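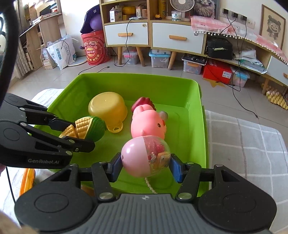
When we moved to Imville, I believed that learning the language would be the hard part. I had studied English grammar for many years and I could write a polite letter to a bank. What I did not have was the small talk, and small talk is what people use here from morning to evening. I was missing the words that every child has before the age of six. Rooster is a good example. I knew chicken, I knew hen from a recipe, but for the pink one with the red comb I had no word at all until last winter, and I was forty-one years old. Husk was another. I had eaten corn all my life and never needed to name the green part.

So I started to collect what I call kitchen-floor words. I write them in a notebook with a grey cover, in the order I meet them, with no system. My teacher at the evening class, Kazuhiro Ogura, does not like this. He learned English as an adult too, and he did it with cards sorted by subject, 24 cards to a box. He says a list without order is only a diary. Maybe he is right, but I go back to a diary more willingly than to a box.

The class is held upstairs in the Nomura building, across from the Jeltbridge bus stop. It begins at half past six and we are always hungry. In December we had a lesson on verbs for closing things. Do you shut a lid, or close it, or put it on? You do up a coat but you do not do down a coat. You can turn off a tap, and in some houses you turn it out, or maybe I heard this wrong. My neighbour says "pop the lid on" for everything, and I have started to say it as well, although it still feels like wearing a borrowed hat.

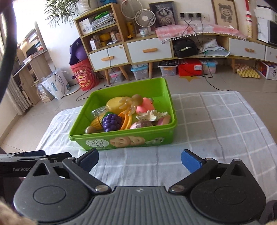 The other difficulty is that people are kind. In my first year I said "I am boring" at least once in every conversation, when I meant that I was bored, and not one person corrected me. They only looked a little sad. I asked my neighbour later why she let me say it for so long and she answered that she knew what I meant. I was grateful, and also I wanted to hide under the table.

Now I ask for corrections directly. At the bakery it works well, at the doctor less well, as she has no time. My daughter corrects me without being asked, mostly in the car. She says "th" with no effort, and when I practise it she laughs and covers my mouth with her hand.

The notebook is at 210 words this month. Some of them I will probably never use again (spout, for instance, or bib), and a few have changed how I listen. Since I wrote down "fiddly" I hear it everywhere – at the hardware shop, on the radio, from the man who came to fix our tap. It was there all the time, I suppose, and I was letting it go past me as noise.

Next month Kazuhiro wants us to bring a short text about our street and read it aloud. I have half a page so far, and I still need to find out what you call the strip of grass between the footpath and the road. My neighbour and her husband each have a different name for it.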